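**1/** Right, the tablecloth thread. A few of you asked after I moaned about it in January, so get a cuppa.

**2/** I bought the Mondrian-style one! Big red, blue and yellow blocks, thick black lines, a few white bits. I'd been dithering between that and a plain grey from Treloar for weeks and Wing-sze finally told me to stop sending her links.

**3/** It's properly cheerful. I went for the wipeable sort because I know what I'm like with a full glass of anything (RIP the cream linen one, you had a good four months).

**4/** Colours are really strong too, the red especially. Clear glass looks lovely on it, which I hadn't thought about at all when I was choosing. Couple of beakers on there, one about half full of water on a white block and the other on dark blue with a metal rod in it, and the green swirly fabric scrunched up on top.

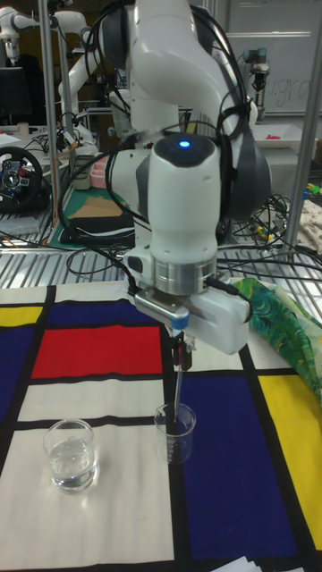
**5/** The green fabric is a separate saga. Got it from the remnants bin at Plavlow, more than 100 bits in there and I went through the lot while Damian sat in the car. I want napkins out of it. He thinks green swirls next to Mondrian is a crime. Opinions please, I can take it.

**6/** Care stuff for whoever asked (Tita?): warm soapy water, no bleach, roll it, don't fold it. I folded mine the first week and the crease took ages to drop out. Hairdryer on low from the back helped a bit.

**7/** Oh and measure your table first!! I guessed, and had to trim 40 cm off one end with the kitchen scissors. Wobbly edge faces the wall now.

**8/** Napkins next if I can find the pinking shears. Last seen in the Tatdale flat, so don't hold your breath.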